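Table Linens > Tablecloths > Checked

Akanda Grid Tablecloth, White
February | Arif Thambiah, Rulent Table Linens

The Akanda tablecloth carries a grid of thin black lines on a white ground and is intended for everyday use in dining rooms, break rooms and meeting rooms. Each cloth is hemmed on all four sides and may be machine washed at 80 degrees.
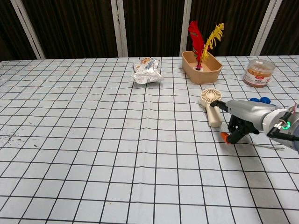 Orlando Inga wrote to ask whether stains should be treated before the cloth is put in the machine, as the white ground shows every spill. Rulent advises that marks be soaked for 30 minutes in cool water before washing. Wrinkles may be pressed out with a warm iron while the cloth is still damp.

Orders of 30 cloths or more are handled by the trade desk.

Contact | © Rulent | Back to top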